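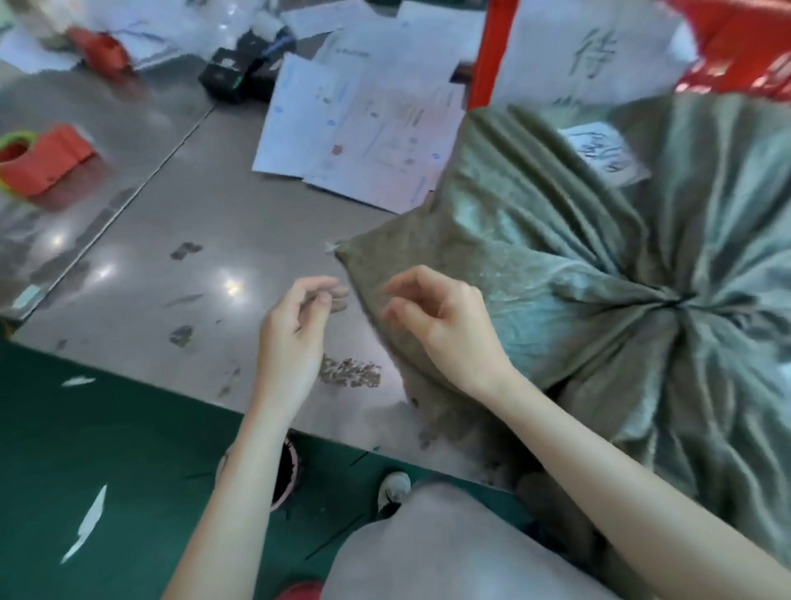
August, 2:40 pm — Stenville, sack bench

248 clips in today, want 800 before we retrain. Total is way short of the 4,000 Nastivix asked for but fine.

Head cam only, no wrist cams. Sorters work bare handed at the steel table, same as always. Told them go normal speed, dont pose.

Problems so far:
- glare off the tabletop, two bright spots from the overheads. Labeler keeps marking them as objects. Try turning one light off?
- loose grain is small and brown, gets lost next to the stains. Need a "spill" class seperate from "pile"
- knots. Tied sacks and open sacks are in one folder, split them
- hand over fabric = bad masks. Redo clip 9, fingers merged with the folds

Leave the papers and tape where they are — Plasudlow set was too clean and the policy fell apart on a real bench.

Pinch grasps are what we're short on. Ask for more single seed pickups after break, left hand too.

Drive nearly full. Copy to Lương box before next run, check the timestamps first.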